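Home | Shop | Poms | Shoes | Team Orders | Contact

Prendberg Practice Poms, Mindstead Line

Practice pom for dance and cheer squads. Wet-look strands, baton handle, sold by the pair. Same weight as our game day pom so the arms don't have to relearn anything in October.

Sizes: youth, adult. Strand count is the same on both, only the length changes.
Colors: 34 stock, solid or two-color mix. Metallic is game day only, please don't ask for it on these, it sheds.
Minimum: 2 pairs. Team price kicks in at 20.

Fluffing: they ship flat. Pull strands apart a few at a time, scrunch, shake. Takes about 58 minutes for a full team bag if the girls help. Do not use a hair dryer. Do not leave in a hot car, strands curl and thats not covered.

Coach Brândușa Furtună at Bekbridge has run her squad on the adult size for two seasons. Her note: "Handles held up. Lost some strands, mostly the freshmen." She orders the mixed color so she can see wrist angle from the back of the gym. 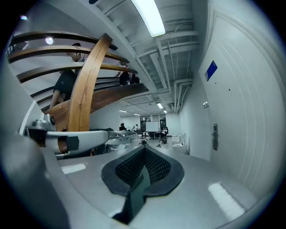 Handle grip is the thing we get the most emails on. The standard baton is smooth plastic, fine for most, slippery for sweaty hands. Black tape wrapped in strips, like on the white arm in the photo, does the job on a baton too. Go easy, two layers gets fat for youth hands. Or order the Ursu sleeve, slides on, no tape, adult size only for now. Youth sleeve comming in January.

Replacement handles sold seperately. Returns on unfluffed pairs only, still in the bag. Mixed colors are made to order, no returns. Orders in by noon Wednesday ship same week. Larger team orders, call first, we may need to split the box.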